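Workshop notebook: the walnut ink, second batch

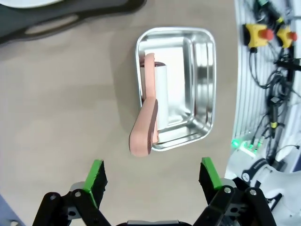
Polledby, Thursday, November 25, 2021

Opened the second jar this morning and it is so much better than the first! The first batch came out the colour of weak tea and stayed that way however many coats I brushed on. This one goes down a proper deep brown and then, as it sinks into the paper, pulls back at the edges to something nearly gold. I did a whole sheet of strokes before I remembered I was meant to be writing any of it down.

For anyone picking this up later: same husks as batch one, from the tree behind the Nikolaidis place, but this time I left them in the bucket until they had gone completely black and soft. Stamatia told me to do that in the first place and I was too impatient. Rainwater, husks and all, simmered on the lowest ring for 3 hours with the lid half on, left overnight, then simmered again with the lid off until it had dropped by half. Strained twice, once through the old pillowcase and once through a coffee filter (slow, slow, slow). Gum arabic went in warm. Clove oil after that, two drops. It smells like Christmas in a shed.

Wear gloves. My left thumb is going to be brown until the new year.

Tests so far

Cartridge paper: lovely, no feathering with the dip pen, slight feathering with the reed. Dries matt.

The laid paper from Jondent: even better. The ink catches on the lines and you get a faint ladder effect when you drag a wide brush across it. I want to do the whole calendar on this if there is enough left in the packet.

Newsprint: hopeless, goes straight through and takes the table with it. Expected, but I had to see.

Watercolour paper, cold pressed: good with the brush, horrible with the pen. The nib kept picking up fibres and then blotting. Might behave with a bit more gum. Leonidas thinks it's the nib. He may be right, that nib has had a hard life.

Rivby card, the cream one: odd. Looks fine when wet and then dries with a greyish bloom over the darkest parts. Something in the coating? I've written to them to ask what they size it with. Rubbing with a soft cloth takes the bloom off but also takes off a little of the ink.

Iron version

Split off a small jar and dropped in a handful of rusty nails that had been sitting in vinegar. Within the hour it had shifted from brown towards a cool, inky near-black, and the change on paper is gorgeous, much more like old handwriting. The worry is what it does over time. I don't want to hand somebody a print that eats itself. So the iron jar stays in the workshop for play and the plain jar is the one for anything we sell or give away. Label both lids! I nearly dipped into the wrong one twice.

Lightfastness: one strip taped in the south window with half of it under foil, one strip shut in the plan chest. Check at the end of winter. The strip from batch one has already faded where the sun gets it, but it was so pale to start with that I'm not reading much into it.

Stamatia came by after lunch and tried the reed pen. She wants to know if the ink will go through a fountain pen. Please, no. There is still grit in it, you can see it settle if the jar stands for ten minutes, and gum arabic in a feed is a miserable thing to clean out. Dip pens and brushes only.

Still to do

Finer filter before bottling. Ask Leonidas whether the lab cloth he mentioned is going spare.

Try less water from the start, so there's less boiling down at the end. I think the long second simmer is dulling the gold.

Freeze the rest of the husks now, before they go mouldy in the sack. Need a bigger bag.

Oak galls! Found three on the walk in, all with holes in the side. Put them in the tin on the windowsill. They want crushing and soaking, and I'd love to have a gall ink next to the walnut for comparison, same paper, same pen.

Washed up, jars on the high shelf, brushes lying flat to dry.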